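Protecting a light wood table – pad, cloth or oil?

Forum: Home & Furniture > Tables and Desks

wbjorklund
Posted April 4, 2024

We bought a Drallesa dining table in August, light wood with an oil finish, and it already has two rings and a long scratch. It gets used for meals, homework and my sewing. I've been looking at the Tilta table pad, which is 57 dollars in our size, or just oiling it again and living with the marks. What do people here do? I don't want anything that smells of plastic.

Wenche Björklund

eprosser
Reply #1

Oil it and use it. I've had mine for years with no cover at all. Rings come out with fine sandpaper and another coat, and you only do the bad spots. A pad traps crumbs and grit underneath, and grit is what scratches. If you do buy one, lift it once a week and wipe under it.

Elis

sasaki_fan
Reply #2

Disagree with Elis. Sanding spots on an oiled table leaves dull patches unless you do the whole top, and that's a weekend gone. I keep a white foam sheet over most of mine for anything that isn't a meal. It picks up gray smudges and they mostly stay, but I'd rather have them on the foam than on the wood. 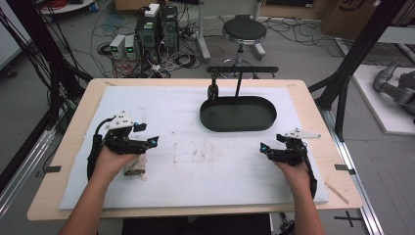 eprosser
Reply #3

Dull patches mean you didn't feather out the edges or you used a different oil. Go with the grain and wipe off the extra after 30 minutes. I still say foam is fine for crafts and ugly for dinner.

wbjorklund
Reply #4

I can't see myself taking a big sheet on and off three times a day. Where do you put it when you eat?

sasaki_fan
Reply #5

Behind the sofa, flat against the wall. Don't roll it, it won't lie flat again. And don't put hot pans on it. For pans I use two cork mats. 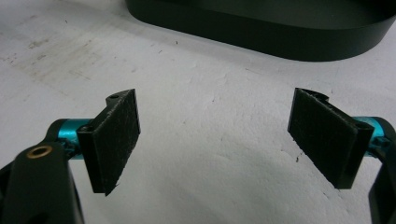
Felt is the other thing to sort out, Wenche, whatever you decide on the cover. Most of the scratches on my old table came from lamps and bowls being pushed across it. The stick-on dots from Eteck are OK on light things but they slide off a heavy lamp base in warm weather. I cut my own from a sheet now, and I stop just short of the edge so a thin band of the hard part still shows, same as the dark fuzzy layer on that black plate on the left. Cut it flush and the edge catches and peels.

marlo_t
Reply #6

I paid close to 100 for a fitted pad and returned it. It had the plastic smell you're asking about and it was still there after a week on the porch. A plain cotton cloth with a flannel one under it does the job for meals. It won't stop a dropped fork, though.

eprosser
Reply #7

The flannel is a good idea. I'd agree with sasaki_fan on cutting felt short of the edge too. Change it when it gets matted, because it holds sand.

wbjorklund
Reply #8

Thanks. I'll oil the top this weekend, get flannel for meals and look for a small piece of foam for the end where I sew. Does anyone know if fresh oil will stain the flannel, and how long I should wait before covering it?

eprosser
Reply #9

Wait a full week. Put a white paper towel on it overnight first and check for a mark in the morning.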